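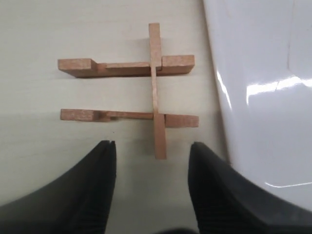 An afternoon at the Zepeda puzzle works, Ceswood

We drove over in February, in sleet, and were handed coffee before we had our coats off, so I was well disposed toward the place from the start. Zepeda makes wooden puzzles, the interlocking kind my grandmother kept in a biscuit tin, and 18 people work there.

What we all wanted to see was the assembly bench. Two notched strips lie side by side and a third drops across them into the slots - simple enough, until you've done it all day. The women who used to do nothing else told us about their wrists, and at some length! Now the arm practices the fitting while they set out the pieces, check the grain and step in when a strip goes astray. One of them has moved over to design and seems very happy there, though she misses the chatter at the old long table.

Not everyone is sold. A man in the sanding room said he'd give it 3 years before he made up his mind, and then he showed us his own favorite puzzle, which I couldn't get apart. The shop closes at 4, so leave time for it.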